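Lornus community kitchen – progress report, January 2025

Hello Balthasar,

A good month, all told! We served 142 lunches in December, well up on the 100 we promised you, and the Lusau bakery is still sending us its spare loaves (bless them). The new fridge from Sutter is in and running. One snag – the van needs a new clutch, so deliveries are down to five streets for now. I've had a quote and I'll send it on with the receipts. Could we move our catch-up to nine?
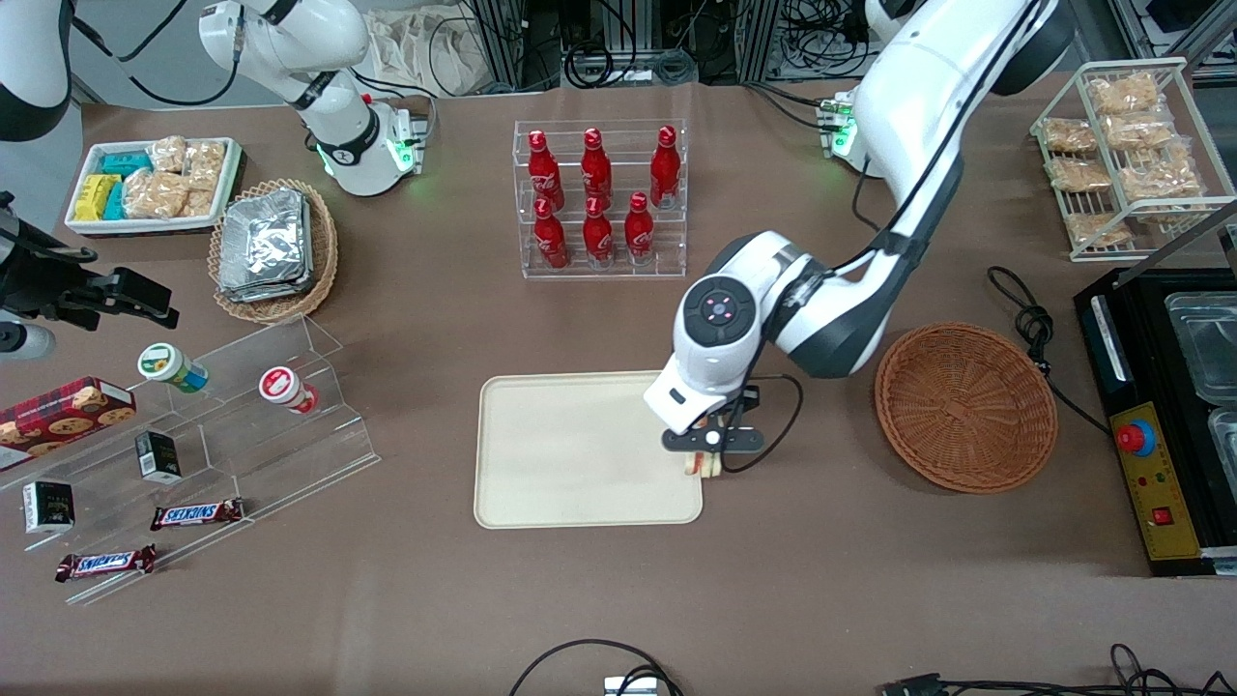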